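Screw thread

This site uses cookies to remember your settings. Accept | Manage preferences

A screw thread is a ridge of uniform shape that winds in a helix around a cylinder or cone. It converts rotation into movement along an axis, and it is the basis of most removable fasteners.
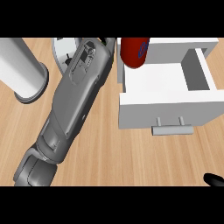 What is the difference between pitch and lead?

Pitch is the distance between one crest and the next, measured parallel to the axis. Lead is the distance a nut advances in one full turn. The two are equal on a single-start thread. On a two-start thread the lead is twice the pitch.

Terms

The major diameter is measured across the crests of an external thread, and the minor diameter across the roots. The pitch diameter lies between them, where the width of the ridge equals the width of the groove. Fit between mating parts depends mainly on the pitch diameter.

Most threads are right-handed and tighten when turned clockwise. Left-hand threads are used where normal rotation would loosen a right-hand one, as on the left pedal of a bicycle.

Forms

ISO metric threads have a symmetrical V profile with an included angle of 60 degrees. The designation M24 indicates a nominal major diameter of 24 mm. The coarse pitch for this size is 3 mm, and a fine pitch is stated after the diameter, as in M24 x 2. Whitworth threads use an angle of 55 degrees with rounded crests and roots.

Square and trapezoidal threads carry axial loads in vises, presses and lead screws. Square threads have low friction but are harder to cut. Buttress threads are suited to heavy loads in one direction.

Production

External threads may be cut with a die, turned on a lathe, ground or rolled. Rolling displaces metal between hardened dies and produces no chips. Internal threads are usually cut with a tap in a drilled hole. A hole that is too small raises the torque on the tap and may break it.

Inspection

Go and no-go gauges check whether a thread lies within its limits. The go gauge must pass through the full length of the thread.

See also: Bolt, Lead screw, Tap and die

139 shares | 24 comments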